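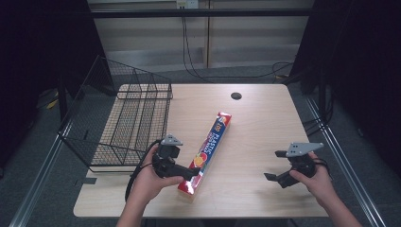

Plastic wrap on the table, red box with the blue panel

Eide Home Bakers Forum > Bread > Overnight rises and what you cover them with

crumbhound82
OK I have to share this because I'm so happy with it! After a whole winter of flat, sad loaves I finally got a cold rise I'm proud of. 400 grams of bread flour, a pinch of yeast, 18 hours in the fridge, and the dough came out full of bubbles. The big change was covering it properly. I used to throw a dish towel over the bowl and every morning there was a dry skin on top. Now it's plastic wrap pressed onto the rim, and the top stays soft. I'm making the Usteck loaf next (the one with caraway and a bit of potato water) and I can't wait.

What does everybody else use? And does anybody let theirs go longer than a day?

ryebynight
Congrats! Isn't the smell great when you lift the cover?? I go two days with mine, but I use less yeast than you probably do. I gave up on wrap a few years back, though. A dinner plate upside down on the bowl works just as well and you don't throw anything away.

stestum_baker
Have to disagree with the plate. My bowl has a wavy rim and the plate leaves gaps, so I get the crust crumbhound is talking about. Here in Stestum the air is bone dry all winter and any gap shows by morning. Wrap, or a tub with a lid that snaps.

ryebynight
Fair, my bowl is flat on top. Still think a little oil on the dough fixes most of it.

stestum_baker
Oil helps the skin but then I get streaks in the crumb where it folded in. Tried it on three loaves and had them in every one.

ovenmitten2217
Shower caps! The cheap kind, washed and dried and used again. They stretch over anything. My family thinks I'm nuts but I've had the same few going since September and they're fine.

crumbhound82
Shower caps, I love it. Trying that this weekend. @ryebynight how little yeast is less yeast? I'm at a quarter teaspoon.

ryebynight
Half of that. It looks dead the first night – leave it alone and it wakes up on day two. Makes a much tangier loaf.
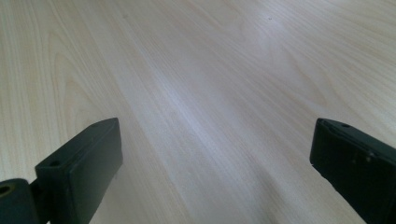

Can I shape the dough straight from the fridge?
It's easier cold, so go ahead and shape it right away, then give it a good long rest before baking, until a finger poke springs back slowly.

nernoseo_fan
Agree on shaping cold, but I'd go light on the flour underneath. I used to dust my whole counter and the dough just skated around and never got tight. Bare surface, damp hands, bench scraper. The Nernoseo rolls recipe pinned at the top of this board explains the dragging move really well, go read it even if you don't care for rolls.

stestum_baker
Damp hands yes, bare surface no! At least not with a wet dough like the Usteck. Mine glued itself down and I lost half the bubbles scraping it up. A thin dusting on the counter, none on top, and it drags fine.

nernoseo_fan
Huh, mine is pretty wet too. Maybe I just move faster, lol. Try it once with a smaller piece and see.

ovenmitten2217
Rice flour, people. Doesn't stick, doesn't soak in.

crumbhound82
So much good stuff in here, thank you all! Plan is one bowl with a shower cap and one with wrap, same dough, both left in for two days with ryebynight's yeast amount. I'll cut them side by side and post how they came out. Does the potato water change the timing at all?

ryebynight
Speeds it up a bit, so check it early on the second day. Save me a slice!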